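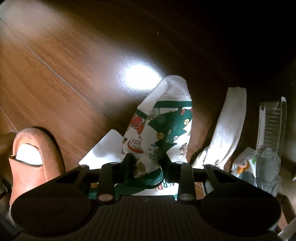
Photo: Brallthorpe Home Notes

I buy my holiday-print treat bags in December, right when the stores want them gone, and then I have to keep them decent for a whole year. The ones with the Christmas tree and the reindeer are my favorites, and they crease if you so much as look at them! So a few things I've learned.

Store them flat. I slide mine into an old Gomier catalog (any fat one will do) and put it at the bottom of the drawer, under the wrapping paper. A fold that's been sitting for months is hard to get out of plastic, and please don't try the iron. I did once — 4 bags gone and a very smelly ironing board.

If the top has already folded over on you, use that. Leave the plain part above the printing empty, turn it down twice and tape it at the back, and it looks like you meant it.

Check the floor when you're done, too. Clear plastic on a wood floor is slippery, and mine likes to hide in the dark end of the hall where the lamp doesn't reach. I go over the boards in socks with a dry mop before bed.

Next up is ribbon, once I've untangled mine.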